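Chapter 7
Folding and Putting Away the Household Linens

If you grew up in a house where somebody else did the folding, you may be wondering how towels could possibly need a chapter of their own. Bear with us! In Chapter 6 we got everything washed and dried, and it would be a shame to let all that work end up in a heap on a chair (we have all had that chair).

When Lilla Orbán kept the linen room at the Himum guesthouse, she had 300 bath towels to look after, and she folded every one of them the same way, long edges together first and then in thirds. Her new helpers grumbled for a week or so and then found that their hands had learned it for them. You won't have anything like that many at home, but the habit is just as useful for a stack of four.

Most of us don't own a proper folding table, and the bed does very nicely in its place. Make it first, smoothing the cover right up to the pillows, and you will have a wide, soft surface at a comfortable height.

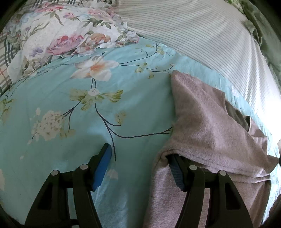 Terry cloth asks for a little patience. The loops cling to each other, so a fold that looks straight on top may be bunched up underneath, and it pays to slip your fingers under the edge and ease it flat before you make the next fold. Don't press hard; a crushed towel feels thin and mean when you step out of the bath.

In this chapter we will begin with towels, move on to pillowcases and flat sheets, and come at last to the fitted sheet, which Walid Hamdan has kindly agreed to walk us through in Section 7.4.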